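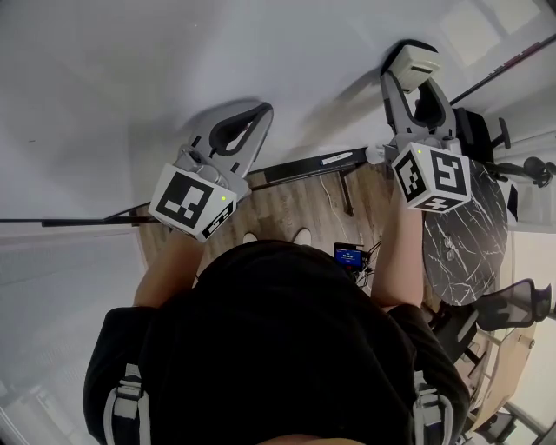 Two hand-held grippers, one in each hand. Each has a white cube with black square patterns.

What does it cost to teach a robot?

A robot arm can be bought in a box. Knowing how to pick up a cup does not come in the box. One way to teach it is for a person to do the job many times while holding grippers like the robot's own, and for the movements to be recorded. The robot's computer then studies the recordings.

This page is about the part that comes before any of that: working out what to buy. Grown-ups call this a budget. A budget is a list of what you need, how many you need and what each one costs.

Start with the job

Renato Farías plans equipment at Wusetti, a small robotics workshop. He does not begin with a catalogue. He begins by writing the job in one sentence. His sentence in September was "Fold a tea towel using two hands."

The sentence already tells him something. Two hands means two grippers. If the job were pressing a button, one would do.

The parts of the list

Grippers. These are the fingers. They need to open, close and hold without slipping.

Markers. A marker is a printed pattern that a computer can recognise in a camera picture. By looking at the size and tilt of the pattern, the computer can work out where the marker is and which way it is turned. Putting patterns on several sides of a cube helps, as at least one side is likely to face the camera when the hand turns.

Cameras. A camera has to have a clear view of the hands.

Storage. Video takes up a lot of room. Renato's plan allowed for 110 recordings of the towel job, so he worked out the size of one recording and multiplied it by 110.

Cables and batteries. These are cheap, and they are the lines most often left off the list.

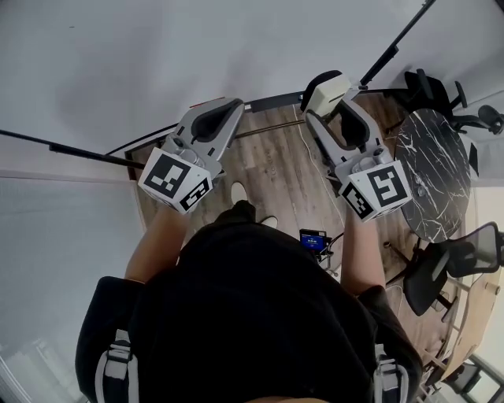
Grippers held out over the floor. The small device with the blue screen is on the floorboards.

Buy, borrow or wait?

Every line on the list gets one of three letters: B for buy, R for borrow and W for wait. (R is for "return", as borrowed things go back.) Zulema Durán, who checks Renato's lists, crosses out anything with no letter.

Wusetti asked two suppliers for prices. Ridetti sold its grippers in pairs and could deliver in 7 days. Brinberg was cheaper but needed 29 days. A lower price is not always the lower cost — if people are waiting for the parts, the waiting costs money too. Wusetti chose Ridetti for the grippers and Brinberg for the cables, which were not urgent.

Spares

Things get dropped. Small parts wear out. Zulema adds two spare finger pads to every order. She does not add a spare computer, because a computer costs far more and a shop called Daza can lend one.

Space

Floor space is also equipment, in a way. A person using grippers needs room to stretch both arms forward. Measure the room before ordering. A tape measure is enough.

Try it yourself

Choose a job, such as watering a plant. Write it in one sentence. List every item a robot helper would need, then mark each one B, R or W. Add up the prices of the B items only. If the total is too high, look at the sentence again and see if the job can be made smaller.

Words to know

Budget: a plan for spending money.
Gripper: a tool that holds things, used in place of a hand.
Marker: a pattern that a computer can find in a picture.
Supplier: a business that sells parts to other businesses.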